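Wig number three and a long hem

I promised myself I would write this up in July while it was all still fresh, and for once I have kept my word, more or less (the kettle is on and I am still in my slippers, so don't expect polish).

This year's costume was Nina, the lighthouse keeper's daughter from Zaso, which I have loved since I was at school and which hardly anyone dresses up from, so I had very few photos to copy. She has a long grey coat with a lining the colour of mustard, boots laced to the knee and that enormous pale green plait. I thought the coat would be the hard bit. It was the plait!

The first wig was too shiny and the second arrived in a green that can only be called pea soup. The third came nearest, and even then I had to sew in extra lengths to get it down to my waist. I combed each one out over the back of a kitchen chair with a drop of fabric softener in warm water, and I was finding green hairs in the butter for weeks.

The coat took 12 evenings. I cut it from an old wool blanket out of the charity shop in Stanlow, and the hem alone measured 164 inches because I would insist on a full circle. I pinned it, tacked it, decided it was uneven, took the whole thing out and pinned it again. My mum says it was fine the first time, and she is probably right.

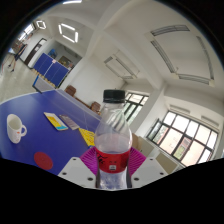 The day itself

Tostenthorpe is a small convention compared with the big city ones, but they sold almost 2000 tickets this year and it felt like it by the time I reached the hall at ten. I was stopped for a picture before I had even found the cloakroom, by a girl who had the Zaso badge on her bag and knew exactly who I was. I nearly cried on her.

Johannes Mtshali was running the sewing repair table again, bless him, and he put a stitch in my left cuff when the button went. He also told me how he stiffens collars with strips cut from old ice cream tubs, so I shall be trying that on the next one.

I didn't place in the contest, though I did get a lovely comment from one of the judges about the lining. Total spend was 85 pounds, most of it wigs. Next time I am choosing somebody with short hair.

Contact me | © Wig and Thimble, all words my own | Back to top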